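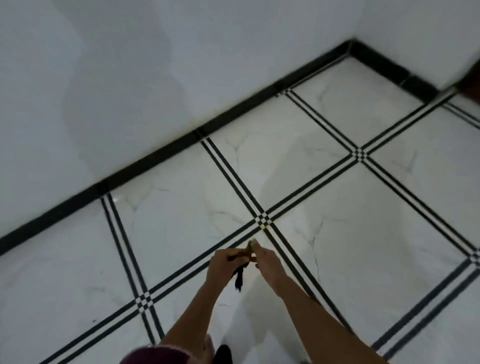 New Floor at Jasotstead — the Gallery

I went back and forth on this tile for ages, so of course I'm showing it off! Ravinder Fraser talked me out of plain white at the Fonlow showroom in September, and I'm so glad (my husband is coming around).

The corner, with the black baseboards against white walls. Big glossy marble-pattern squares, set on the diagonal, and double black lines all the way through.

My favorite bit is the little checkered square where the tiles meet — I could look at those all day.

Posted 7/12/25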